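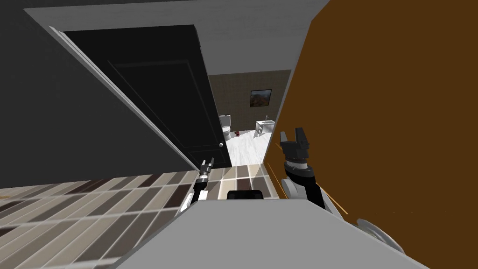

Interior door, dark gray wall on the left and rust-brown on the right

Bristness Street Tenants' Meeting, Wednesday, February 10, 2021

I'm taking notes again, so blame me for the spelling. We met by video and started a few minutes late while people found their mute buttons.

Hallway colors. We spent way too long on this one (and I loved every minute!). The dark gray got plenty of support, and so did the rust-brown. A couple of people worry the gray will make the second floor gloomy in winter, and I'm a little bit with them. We voted to keep the ceilings pale gray whatever happens and to get sample cans before picking the walls.

Painting quotes. Thaler came in at 3,000 dollars for both floors, Curno at 2,000 but without the trim. I said I'd call Curno and ask what trim would add, and also whether they move the coat racks or we do. Work wouldn't start until May either way.

Laundry room. The dryer is still eating quarters. The Flolon repair line says a part is on order, same as last month. Until it comes, please use the other one and clear the lint, please, I'm begging you.

Quiet hours. Someone asked if we could push them back by 30 minutes on weekends. Lots of chat on this, mostly friendly, and we didn't settle it. The first-floor folks want to talk it over with the families who couldn't make it tonight.

Garden beds. We have up to 62 dollars left for seeds and soil. Tomatoes won easily, beans came second, and I'm still holding out for a row of zinnias by the fence. Send me your picks by the end of the month and I'll put the order together.

Packages. Still piling up by the mailboxes. Grab yours the same day if you can, and text a neighbor if you're away.

Next meeting is the second Wednesday of next month, same link.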